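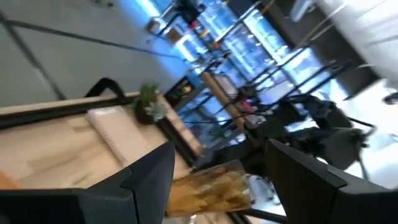 4. Submitting a manuscript through the Gudari desk

Read this section before you open an account. It covers the online submission desk for the Brundoncombe Papers in Local and Regional History. Section 5 deals with proofs.

The desk was sold to the editors as a system that "guides the author". It guides you as far as the upload page and then leaves you to it, so follow the numbers.

4.1 Registering

1. Choose Author on the first page. Do not choose Contributor, whatever it seems to mean. Contributors can log in but cannot upload.
2. Enter your name as you want it printed. The system claims to accept all accents and spacing. Rianne De Smet was indexed under S for two volumes, so check the preview.
3. Confirm by e-mail. The link works for 2 hours.

4.2 Preparing the files

4. Save the article as one document, footnotes included. Put tables at the end.
5. Write an abstract of no more than 147 words. The form says 150, but it counts the title as part of the abstract and cuts off whatever is left over.
6. Give archive references in full at first mention: archive, collection, box, folder, page. "Flondham town papers, various" will be sent back.
7. Remove your name from the text and from the file properties.

Note: The "Anonymize" button clears the title page only. It leaves footnotes such as "see my earlier article" exactly as they were. Review is meant to be blind, and in a field this small we have our doubts already – please don't make it easier.

4.3 Uploading

8. Upload the article first, then the abstract, then any maps.
9. Wait for the green bar to reach 100. If it stops at 94, leave the page open. It usually finishes.
10. Press Submit once.

Caution: Pressing Submit again creates a second article with its own number, and both may go to reviewers. Write to Rekha Salian at the editorial office if this happens. Do not use the Withdraw button, which removes both.

4.4 The automatic reference check

The desk compares your footnotes against the Wada list of printed sources and marks in red anything it can't find. Treat the result as a hint. The list is thin on parish histories and anything printed before the war, and it marked most of Natsumi Kamata's sound references to mill ledgers as "doubtful". Correct real mistakes, ignore the rest, and tick "Reviewed by author" to go on.

Once the article is in, its status changes to Under Consideration. It stays that way until an editor changes it by hand, so there is little point in checking daily. For questions about the status, write to Renji Tsuchiya and quote your article number.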